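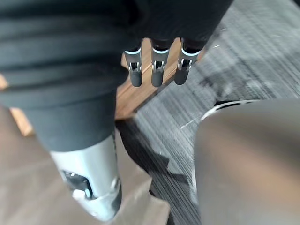 Fabric covers on a home-built robot: what's worth doing and what isn't

Every build forum will tell you to dress the machine. Keeps the dust out, they say, looks friendlier, saves the furniture. I was not convinced when we started and I am only partly convinced now, but Kelly Nuttall had already cut the knit by the time I got to the shop, so here are my notes for anyone tempted.

Start with the fabric. Dark gray rib knit is forgiving. It stretches over a bulky upper leg, hides grease, and the ridges disguise a bad seam. It also sheds lint for the first few weeks, and lint goes exactly where you don't want it. Wash it twice before it goes anywhere near a motor. I have read claims that a cover "seals" a joint. It's a sweater. It seals nothing.

Stop the sleeve short. Ours ends just above the metal shin, which leaves the recess in the side and the joint cap below it in the open. Kelly wanted it longer. I wanted to be able to see the moving parts without peeling a sock off first, and I still think that's right. If you do go longer, fold the hem inward and stitch it flat — a loose hem near a hinge will get eaten sooner or later.

Watch the fingers. When the arm hangs at the side, the fingertips sit right next to the knit, and the finger linkages have little open slots in them. A rib knit has loops. Try a pencil with a burr on the end and drag it down the cloth; if it snags, so will a knuckle. A tighter weave at hip height is a better choice, even if it doesn't match.

Skip the hook-and-loop tape. The Gondeck pattern that gets passed around calls for strips of it down the back seam. The hook side grabs knit and pulls it to fuzz. Plain snaps are slower to sew on and much less trouble.

Floors. People swear by rubber dots, felt pads, all sorts. I tested Skoltent pads on the wood and they slid. On striped carpet they did nothing I could measure. What did help was vacuuming the carpet before each session and keeping the wooden edge clear of tools. Dull advice, and free.

Cleaning the metal: a dry microfiber cloth on the brushed parts, going with the grain. No spray. The Ruppert polish people recommend left a film that picked up fingerprints faster than bare metal did.

Heat is where I'm still unsure. Someone on the Ullico board says a knit cover is good for 1,000 hours with no trouble, someone else says 2,000, and neither one posted a temperature reading. We run 18 minutes, stop for 3, and put a hand under the cloth with the power off. If it's too warm to hold, the cover comes off for the day.

I'll check the seams again in November. Kelly is already talking about a second cover in a lighter color — I'd buy a spare yard of the dark one first.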